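# Questions about the hand-held gripper comparison

Updated October 2026

These are the questions we get most often from people who want to try the hand-held grippers, or who have read our results and want to know how we reached them. Gonçalo Rocha keeps the list of questions and I write the answers. If yours is missing, please send it to us and we will add it when we can.

## Which tools are compared here?

Two hand-held grippers with the same body and different fingertips. The first set of tips came with the tool and we call it "Sundton", after the workshop that moulds it. The second set is the Funosen tip, which is softer and a little wider. The camera and the linkages are the same for both sets, so a difference in the results should come from the tips, or from the person who holds the tool. The second cause is larger than we expected.

## Why did you choose clothes?

Our earlier comparison, Plulent, used boxes and cups. Every gripper did well and we learned very little. Cloth is more difficult. It folds under the finger, it has no fixed edge, and the same piece never lies the same way twice. A tip which holds a cup without any trouble can close on a knitted cuff and come away with nothing.

## Why are the trials made on a bed and not on a table?

On a table the fingertips meet a hard surface, and the operator learns to push down until the table stops the hand. On a bed the surface gives way. The hand must then decide how deep to go, and this is where we see the difference between the two tips. We also make trials on a table, and you can find these in the second sheet of the results file.

## How many trials are there?

700 for each set of tips, divided between 20 pieces of clothing. Eight operators took part. We removed 88 trials from the total because the camera file was damaged or because the operator stopped before the end. The removed trials are listed in the file with the reason beside each one.

## What counts as a good grasp?

The piece must be held between both pads, lifted free of the surface and kept there while the operator counts slowly to three. If it slides but does not fall, we mark it "slide". If only one finger has carried it, like a hook, we mark it "hook" and it does not count as good. Some readers do not agree with the last rule. I understand them, but a hooked sleeve usually falls off when the arm turns.

For trials with two grippers, both must hold the piece at the same time.

## Is dark cloth a problem for the camera?

Yes, it is the most common cause of bad labels. With black knit, the camera gives very little detail inside a fold, and the person who makes the labels must guess where one layer ends and the next begins. A coloured ground helps for the outline. It does not help inside the garment. We tried with more light and the ribs of the knit became easier to see, but the pale covers became too bright, so we returned to the normal setting.

Small pieces and large pieces are difficult in different ways. With a large one the question is where to take it. With a small one the question is how to close the fingers without pushing it away.
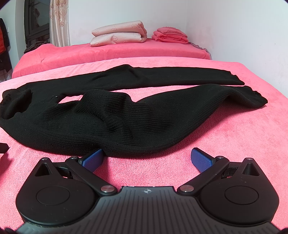 The sweater comes first and the sock second.
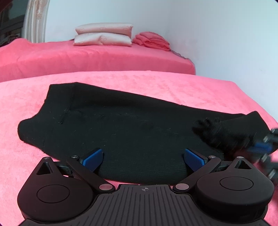 Henrique Pacheco wrote to us that we give too much importance to the fingertips. In his opinion the approach angle decides nearly everything with knitted cloth: if the fingers come in flat, they slide over the ribs, and if they come in steep, even a worn pad will take a fold. He asked us to sort the results by angle before we say anything about which tip is better.

We did this, and he is partly right. For steep approaches the two sets of tips are almost equal. For flat approaches the Funosen tips are clearly better with thick knits and a little worse with thin cotton. Most of our operators prefer a flat approach when they get tired, so the tips still matter in daily work. The table by angle is now in the results file, and I thank him for his patience.

## Do I need two grippers?

For picking up and moving, one is enough. For folding, stretching or turning a sleeve the right way out, you need two. Please begin with one. New operators who start with two look at only one of their hands, and the other hand wanders. After one afternoon with a single tool it goes much better.

## How hard should I squeeze?

Less than you think. The linkage gives good force already at half of the travel. With too much force the pads bend outwards at the top and hold only with their lower edge, and a thin fabric can escape. Close until the cloth stops moving between the pads, then a very little more.

## Should two grippers pull the cloth tight?

Only for the moment when you need it, for example to find an edge. If you pull all the time, the weaker grasp always loses, and you will record many slides which say nothing about the tips. One of our operators pulled hard in every trial during the first days, and we had to repeat his part.

## Do the pads collect lint?

Yes, all of them, and it changes the result. We clean them with a damp cloth after each garment, let them dry and then continue. Alcohol cleans faster, but the Sundton pads became stiff after we had used it for a time. I cannot say if the alcohol was the reason. We stopped using it.

## Can I compare tips of my own?

Please do. You need the same mounting holes and a tip which is not longer than the original, otherwise it enters the middle of the camera view and the labels are no longer comparable. Make at least one full round with the original tips on the same day and with the same operator. Without this we cannot put your results next to ours.

## Will the results be the same on a robot arm?

Not exactly. We mounted the Funosen tips on the Azevedo arm and repeated part of the list. The order of difficulty was the same: thick knits were easiest, thin socks and linings were hardest. The number of good grasps was lower for everything. A person corrects the wrist during the closing movement without noticing, and the controller we used does not. We are now testing a slower closing speed, and the first results look better, but they are too few to publish.

## Which tips do you recommend?

If you work mostly with jumpers, towels and other thick things, take the Funosen. If you work with shirts and linings, keep the tips which came with the tool. For a mixed basket of laundry I would stay with the original ones for now, as they are cheaper to replace and the difference is small.

## How long does a pair of pads last?

We change them when the texture is no longer felt with a fingernail. The thumb side wears first if the operator always turns the tool in the same direction, so we exchange left and right from time to time. Write the date of each change in the log, please. In the first version of our results this was missing, and Gonçalo lost a lot of time finding it again from messages.

## Where do I send corrections?

To the address at the bottom of the results file. Please give the trial number, the name of the garment as it is written in the list, and what you think the label should be.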